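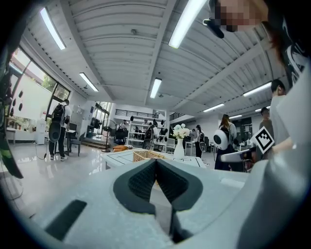
Open-plan office

An open-plan office is a workplace where most people share one big room, with few or no walls between them. I've worked in them for most of my adult life and I've been keeping this page going for nearly as long, so forgive me if the odd grumble gets in among the facts.

Where the idea came from

Big shared workrooms are older than most people think. Clerks and typists sat in long rows well over a century ago, usually facing the same way, with a supervisor at the front or up on a platform. It was the factory floor with paper on it, really.

The friendlier version came out of Germany in the 1950s and went by the name Bürolandschaft, or "office landscape". Desks were set at odd angles in loose groups, with plants and low screens between them, and the thinking was that people should sit near whoever they needed to talk to. I love the old floor plans from this time – they look as if someone dropped a box of dominoes and then drew round them!

The cubicle arrived in the United States in the 1960s. It was meant to give workers more room and more say over their own space, but firms soon found they could shrink the panels and squeeze more people in. By the 1990s plenty of places were pulling the panels out again.

Common layouts

Bench desking: long shared tables with screens down the middle. Cheap, quick to fit, and you will get to know your neighbour's lunch very well.

Team clusters: small groups of desks facing inwards. My favourite by a mile.

Hot desking: no fixed seats at all. You clear everything away at night and start again somewhere else in the morning (or in the same place, if you get in early enough).

Noise

This is the big complaint, and I get more letters on it than on everything else put together. Speech is the worst of it. A steady hum from the air vents fades away after a while, but half a phone call is very hard to ignore. Soft ceilings, carpet and curtains all soak up some sound, and tall screens help if they stand close to the person talking. Some offices play a gentle hiss through speakers to cover up voices. I thought it sounded daft until I sat under one for a week and got a whole report written.

A case I know well

I spent nine months at Tulleo, a map publisher that moved 53 of us from small rooms into one hall of 848 square metres. Hinata Sugiyama drew up the seating plan and changed it four times, bless her. The sales team began in the middle and ended up at the far end by the lifts, and the proofreaders got the corner by the windows. The phone booths were always full by ten o'clock.

Light and air

Open rooms let daylight reach further in, though the people by the glass tend to guard the blinds fiercely. Heating is harder to please everyone with, as one dial often serves the whole floor.

See also: Cubicle, Hot desking, Room acoustics, Typing pool

Page last changed 20/03/2018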